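Rumthorpe painter's tape, the 25-yard roll: my review

I've been repainting the upstairs since September and I'm on my third roll of this stuff, so I feel ready to gush a little.

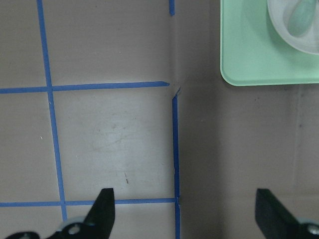 Debashish Munasinghe wrote in under my last post to say he gets bleed every time on textured walls, whatever he buys, and has gone back to cutting in by hand with a good angled brush. Fair enough, Debashish! My hallway is lightly textured and I did get a few fuzzy spots there. Pressing the edge down hard with a putty knife fixed most of them (so did a thin coat of the old wall color along the edge before the new one).

On smooth trim, though, wow. The lines come out so crisp that I went around the bedroom twice just to look at the baseboards. It tears cleanly by hand, it bends around a gentle curve if you go slowly, and I left one stretch up for 7 days by the window and it still peeled off without taking any paint with it.

Gripes? The roll arrives with its end stuck down so well you need a fingernail and some patience. It also hates dust, so wipe first. And the Imlow tape I used before was a bit cheaper, but I spent a whole Sunday scraping its glue off a door frame and I'm not going back.

I've got the stairwell left to do, all 25 spindles of it, and I've already ordered another roll.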